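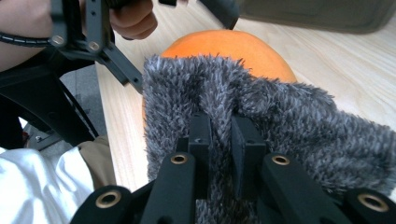
Keeping Faux Fur Fluffy

I love faux fur, and it's so much easier to look after than people think! Pillows, throws, the collar on my winter coat, all of it gets the same treatment at my house.

Shake it outside first, hard. Then wash it inside out in cold water with a little mild detergent (skip the softener, it leaves the pile greasy and flat). Press the water out in a towel and hang it up in the shade. No dryer, ever! The tips melt and you can't bring them back.

Once it's dry, go over it with a wide pet brush, 2 inches at a time, starting at the tips and working down to the backing. Matted spot? Mist it, wait 5 minutes and brush again.

My neighbor Aldana Leiva stores hers in an old cotton pillowcase all summer, and it comes out gorgeous every time.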